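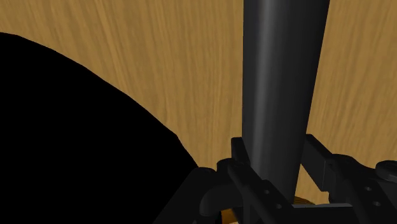 Gripper detail against wood grain. Computer rendering.

Home | Research | People | News | Contact
Print this page | E-mail this page

Residual Stress in Repair Welds: A Conversation with Lesia Tkachenko

October 19, 2021

Lesia Tkachenko joined the Cerarlow Institute to work on the fracture of pressure piping, and she now leads its group on residual stress. Her current project, carried out with the Pelter laboratory, concerns stresses that remain in thick steel pipe after a weld has been cut out and made again. The final report is to be submitted in November.

Dr. Tkachenko explained that the problem is familiar to every plant engineer but has seldom been measured in a consistent way. "A first weld is made under good conditions, in a shop, with the pipe free to move," she said. "A repair is made on site. The pipe is held at both ends, the groove is short and deep, and the metal around it is stiff. The stress field left behind is a different one, and the design rules treat the two as if they were the same."

The group prepared 133 specimens from a single grade of steel. In each, a groove of known length was machined, filled, and left without heat treatment. Stresses were then determined by deep-hole drilling and, on a smaller set, by the contour method, in which the part is cut in two and the shape of the cut face is used to calculate the stress that was released. Aiguo Yan was responsible for the contour measurements.

Asked whether the two methods agreed, Dr. Tkachenko was careful. "In the middle of the wall they agree well. Near the surface they do not, and we have said so in the draft. The contour method loses accuracy in the last millimeter or two, and drilling has its own difficulties when the material begins to yield at the hole."

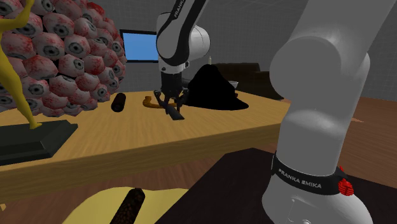 The short repairs gave the highest stresses along the weld, particularly near the ends of the groove. Dr. Tkachenko attributes this to the restraint of the surrounding metal, a view that is shared by Remo Mayrhofer, who ran the finite element models. His models required a hardening law fitted to cyclic tests at temperatures of up to 1,000 degrees Celsius. "With a simple isotropic law, the calculated peak was far too high," she said. "Remo spent most of the winter on that one question."

The measured values, 2,551 in all, will be released together with the Kusta code used to reduce them. Elsa Aaltonen is preparing the files and the accompanying notes on uncertainty. Dr. Tkachenko considers this the more lasting part of the work. "A stress profile in a printed figure is difficult to use. People read points from the curve with a ruler, and then the errors are carried into an assessment."

She does not expect the design rules to change soon. The group has studied one material and one wall thickness, and stainless steels have been left to a later program, for which a proposal has been drafted with Verena Ortner. "I would ask engineers to look at the length of the repair before they choose a profile," she said. "That much can be done with the present rules."

23 shares | 0 comments
Print this page | E-mail this page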